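The Grarville Winter Open drew 112 competitors to the Lident Sports Hall in February, and most of them started on time. Officials at the martial arts tournament called this a personal best.

Sparring ran on two rings after the third was given up to a long discussion about where the third ring should go. The junior forms division finished before lunch, and adult board breaking followed, with 62 boards broken and one returned to the pile with its dignity intact. It will be eligible again in the spring.

The team trophy went to Moradi Martial Arts for the fourth year running. Puvance Taekwondo took second by a single point and has asked to see the score sheets, as it did last year, and as it is welcome to do.

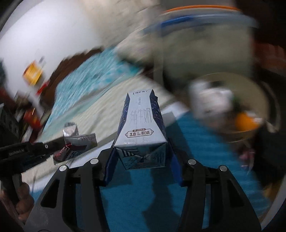

Weigh-in for sparring produced the day's only real upset. Several teenagers missed their division by less than the weight of breakfast and moved up a class, where they met larger teenagers. Coaches have since been reminded that a carton of pure milk, even one with a 3.8 and the word for protein on the front, still goes on the scale with the person who drank it. The spring entry form will say so in bold, in the space now used for parking directions.

Raffle and door money came to $1,126, all of it going toward new mats. The old ones are held together with tape, and the tape is held together with older tape. Anyone who did a forward roll near the judges' table will know the spot.

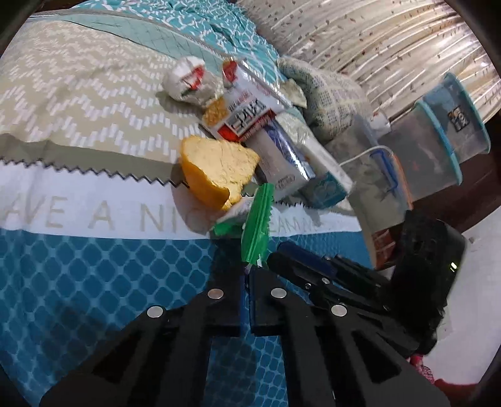
*Packaged snacks in quantity, including a bright green packet.*

Entries for the spring tournament open next month. Students may sign up for sparring, forms and board breaking, and should bring their own mouthguard – the lost property box has several, and they are not for loan. Full rules are posted at the front desk in Lident, under the takeout menu.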